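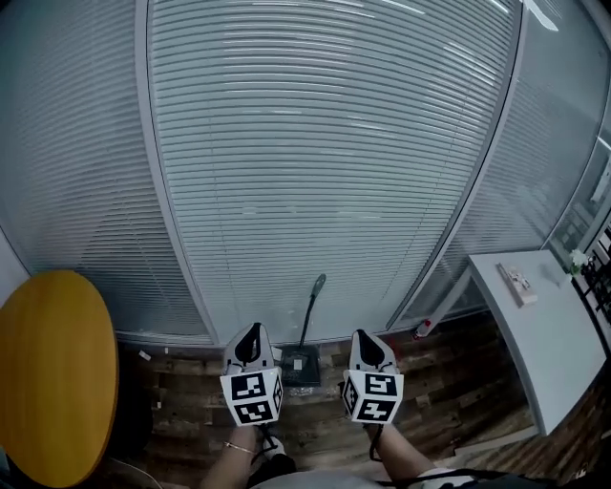

# Wie klingt eigentlich unser Treppenhaus? Projektbericht Raumakustik

So, jetzt also der schriftliche Teil. Ich hab ihn ehrlich gesagt lange vor mir hergeschoben, weil das Messen viel mehr Spaß gemacht hat als das Tippen, aber gut. Mein Thema für das Semesterprojekt war Nachhall in Alltagsräumen. Konzertsäle sind in der Literatur ja rauf und runter untersucht, ich wollte lieber wissen, was in Räumen passiert, in denen man wohnt, lernt und seine Wäsche aufhängt.

Auf die Idee gekommen bin ich im Februar beim Umzug. Meine neue Wohnung war noch leer, ich hab telefoniert und klang, als würde ich aus einer Kirche anrufen. Mit Teppich, Sofa und (viel zu vielen) Büchern war der Effekt komplett weg. Das kennt jeder, aber ich konnte damals nicht erklären, warum vor allem die Höhen verschwinden und der Bass so hartnäckig bleibt. Jetzt kann ich es wenigstens halbwegs!

## Ein bisschen Theorie (kurz, versprochen)

Die Nachhallzeit ist die Zeit, in der der Schallpegel nach dem Abschalten der Quelle um 60 Dezibel sinkt. Deshalb heißt sie auch RT60. In einer normalen Wohnung kommt man auf die vollen 60 Dezibel praktisch nie, dafür brummt der Kühlschrank zu laut. Man misst also nur ein Stück der Abklingkurve und rechnet hoch, bei mir waren es 20 Dezibel, das Ergebnis nennt man dann T20.

Abschätzen lässt sich das Ganze mit der Formel von Sabine: Volumen mal 0,161, geteilt durch die äquivalente Absorptionsfläche. Großer Raum mit harten Wänden heißt langer Hall, kleiner Raum mit viel Stoff heißt kurzer Hall. Die Formel setzt allerdings voraus, dass sich der Schall gleichmäßig im Raum verteilt, und in einem Treppenhaus kann man das ziemlich vergessen. Dazu unten mehr.

## Wie ich gemessen habe

Als Anregung hab ich Luftballons platzen lassen. Das ist nicht die feine Art, ein Sinus-Sweep über einen guten Lautsprecher wäre reproduzierbarer, aber Ballons kosten fast nichts und man braucht keinen Strom. Nachteil: Unten herum haben sie wenig Energie, im Bereich unter 125 Hertz waren meine Kurven unbrauchbar und ich hab sie rausgelassen.

Insgesamt sind es 14 Messräume geworden, geplant waren 16. Die beiden fehlenden sind das Hallenbad (keine Genehmigung) und der Proberaum im Keller, der an jedem meiner Termine belegt war. Pro Raum gab es zwei Mikrofonpositionen, jeweils mit ordentlich Abstand zu den Wänden. Aufgenommen hab ich mit einem kleinen Recorder von Wevari, ausgewertet in einem Skript, das ich mir aus Kursmaterial und viel Fluchen zusammengebaut habe. Wer es sehen will: liegt im Anhang, bitte nicht auf die Variablennamen achten.

Ein Fehler, der mich einen ganzen Nachmittag gekostet hat: Die automatische Aussteuerung war an. Der Recorder hat nach jedem Knall brav leiser geregelt und danach wieder hoch, und meine Abklingkurven sahen aus wie ein Skigebiet. Also alles nochmal, diesmal mit fester Verstärkung.

## Was rausgekommen ist

Das Treppenhaus war erwartungsgemäß der Sieger. Dort hängt der Ton richtig in der Luft, und die Kurve hat einen Knick: erst fällt sie schnell, dann deutlich langsamer. Ich erkläre mir das damit, dass die Stockwerke wie gekoppelte Räume wirken und der Schall von oben noch zurückkommt, wenn es unten längst leiser geworden ist. Ein einzelner Wert beschreibt so etwas eigentlich nicht, deshalb hab ich im Anhang beide Steigungen angegeben.

Überrascht hat mich das Café Dimitriou. Gefühlt ist es der lauteste Ort im ganzen Viertel, der Nachhall ist aber gar nicht besonders lang. Ich durfte vor der Öffnung rein (danke nochmal!), und leer klingt es fast angenehm. Laut wird es wohl vor allem, weil die Tische eng stehen und alle gegeneinander anreden. In der Literatur läuft das unter Lombard-Effekt.

Am trockensten war übrigens mein begehbarer Kleiderschrank. Wer einen Podcast plant, sollte zwischen die Wintermäntel umziehen.

## Was ich anders machen würde

Mehr Wiederholungen pro Position, auf jeden Fall. Ballons platzen mal so, mal so, und bei zwei Räumen liegen die Werte weiter auseinander, als mir lieb ist. Außerdem würde ich Temperatur und Luftfeuchte mitschreiben, die spielen bei den hohen Frequenzen in großen Räumen durchaus rein. Und Gehörschutz von Anfang an, nicht erst nach dem ersten Knall im Badezimmer.

Die Tabellen und Rohdaten stehen im Anhang, die Audiodateien gebe ich auf Anfrage gern weiter.

Abgegeben am Mittwoch, 10. April 2019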